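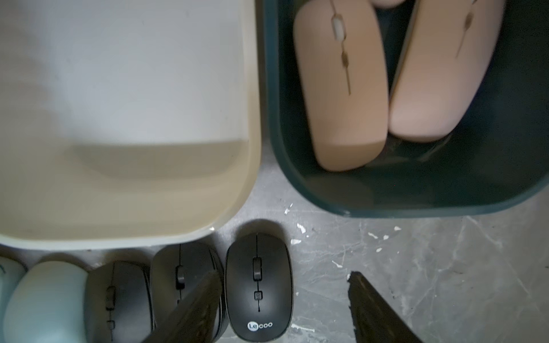
What should count as a completed sort in a two-arm sorting task? In this guideline a sort is complete when every object of a colour group is inside the container assigned to that group, both grippers are clear of all objects, and no container has been moved off its start line.

The wording matters more than it may seem. In an earlier draft of the Hondier protocol, completion was left to the judgement of the operator, and the 2,212 recorded trials could not be compared between sites. An object resting on a rim was passed at Ultum and failed at Jenden. The revised rules replace that judgement with three written conditions, each of which must be checked against the final view before the trial is closed.
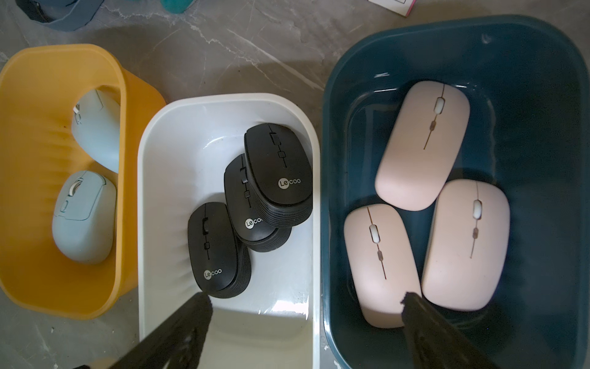 4.2 Container assignment and object placement

Each colour group shall have one container. The container need not match the group in colour: in Figure 2 black mice are held in a white bin and pink mice in a dark teal-blue one. The assignment shall be written in the trial sheet before the arms are powered and shall not be changed during a block. Where two groups are close in tone under the lighting in use, the sheet shall also name a second feature, such as outline or surface finish, by which they can be told apart.

Stacking inside a container is allowed. Stacked objects are scored singly, and an object that leans on a side wall is scored as placed if no part of it extends over the rim. A finger that is still touching an object at the close of the trial makes that placement void, whatever the position of the object. We considered a grace period of 2 seconds for release, as used in the Holloway procedure, but dropped it after timing errors were found in the logs.

4.3 Start layout

Containers shall stand side by side in one row, with the objects in front of them in a second row, grouped by colour and with their front ends towards the containers. Small offsets between neighbouring objects are accepted. Larger ones change the approach angle of the gripper and should be corrected before the start signal.

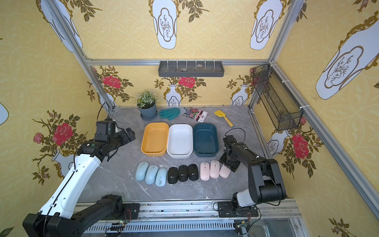 Items that play no part in the task may remain at the back of the work surface, provided that they lie outside the planned path of both arms and are listed in the sheet. Removing them between trials of the same block is not allowed, as this alters the background seen by the cameras. Cables at the gripper shall be checked for free movement over the full reach of the arm at the start of each block and again after 30 trials.

Where both arms can reach the same container, the sheet shall state which has priority. The waiting arm holds its gripper above rim height until the other has withdrawn. Sites that cannot meet this rule should report their results separately and state the clearance used.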